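4. The seating corner

By now the desks are in and you've got your breath back, so let's do the comfy bit! I've set up this corner at the Cillmont office more times than I'd like to admit, and the order below is the one I've settled on.

4.1 Put the armchair down first, angled a little toward the middle of the room. Square to the wall makes it feel like a dentist's (Marisa Orlandini's words, and she's right).

4.2 Lean the throw pillow against the back, over to one side. Don't karate-chop it.

4.3 Stand the pedal bin against the wall, with the pedal facing out into the room. Ours is the dark gray one with the yellow lid and the little pictogram label on the front. Leave 200 mm or so of clear wall beside it so you can get a vacuum nozzle in there.

4.4 The small mesh wastebasket goes out on the carpet near the front of the chair, where somebody sitting down can reach it.

Note: bottles left on the floor are easy to miss. A clear one lying on its side nearly melts into our striped carpet tiles, so do a slow lap before you call the corner finished.

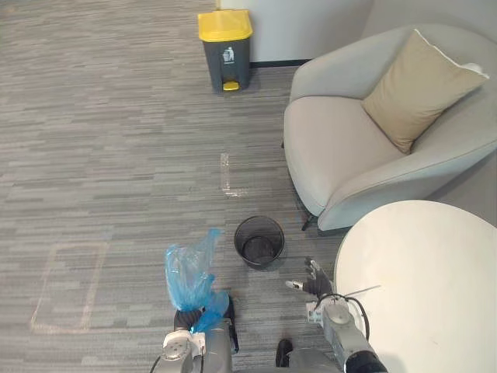

4.5 Emptying and liners

Mesh basket: no liner, paper only. Tip it out at 7 each evening.

Pedal bin: fold the bag over the rim, then let the lid down gently.

Caution: please don't drag the armchair to get behind it! Lift it, two people, one on each side. Those short legs can catch on a tile edge, and I've spent a whole April afternoon gluing corners back down.

Spare tiles are on the bottom shelf, and Sandro Galli has the key.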